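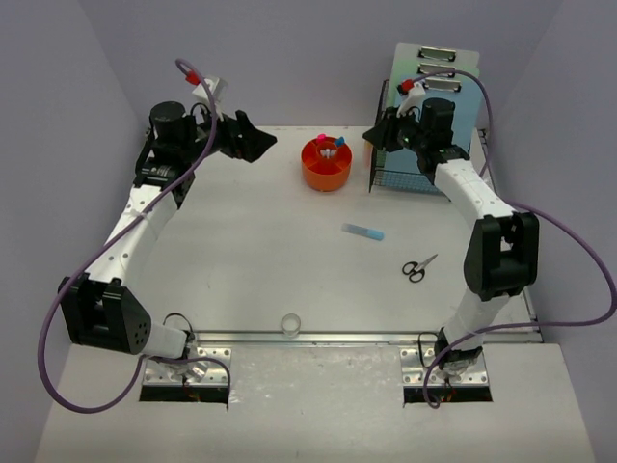 The orange organizer, with the capped stuff in the middle

Do round divided organizers work for anyone, or is it just me?
Asked in Home Storage, June. Viewed 1,671 times

My sister swears by these. She gave me the orange one in the photo and told me it would "change the table." I've been using it for a couple of months and I don't see it. Small things go in, they sink toward the center, and I end up tipping the whole container out to find one of them. The stuff with caps sticks up in the middle, so at least I can grab that. Whatever is lying flat might as well be in a junk drawer.

It's also round, and my table isn't. Push it to the back and you've lost the space behind the curve, plus I have to reach for it. Pull it forward and it's where I want to work.

Every article I read on this says "give each item a home." Fine. The home is a compartment that is the wrong size for the item. Barnside sells a rectangular tray with movable dividers and I'm tempted, but I was tempted by the last thing too. Is there a way of loading a round one that makes sense, or should I give it back?

Khairul Liew

Answer 1 (accepted, 51 votes)

I'd hold off on the tray. Movable dividers slide. I had a Savton one and the walls had wandered by the end of the first week, so I was paying extra for compartments that didn't stay compartments.

With a round one, the only trick that did anything for me was sorting by height. Tall things in the middle, short things around the outside, and nothing small enough to lie flat on the bottom. You've already got capped things in the center so you're halfway there. Anything flat or loose should come out completely and go in a lidded jar or an envelope or whatever you have. I don't buy the idea that one container has to hold everything on the table. That's a store's idea.

On where to put it: back center is okay if you only go into it a few times a day. If you're reaching more than that, move it to the side of your writing hand. You do lose the corner behind it. I lost mine and haven't missed it, but my table is pretty deep.

Try that for a couple of weeks before you spend money. If you're still tipping it out, give it back to your sister.

Comment: What about caps rolling off when you open things? Mine end up on the floor.
Comment: Leave one compartment empty and drop the cap in there while you work. Boring but it's what I do.

Answer 2 (13 votes)

Not convinced the shape matters. I've had round, square, and a three-tier thing from Pacheco that I regret, and they all filled up with the same junk. Take out what you haven't touched since you got it and see what's left. If what's left fits in a mug, use a mug.

The height thing in the other answer sounds right, though I'd want to hear from somebody who has kept it up longer than a month.

Answer 3 (0 votes)

get a lazy susan and put it on that. I haven't tried it but it should work

Comment: Then everything in it slides around when you spin it.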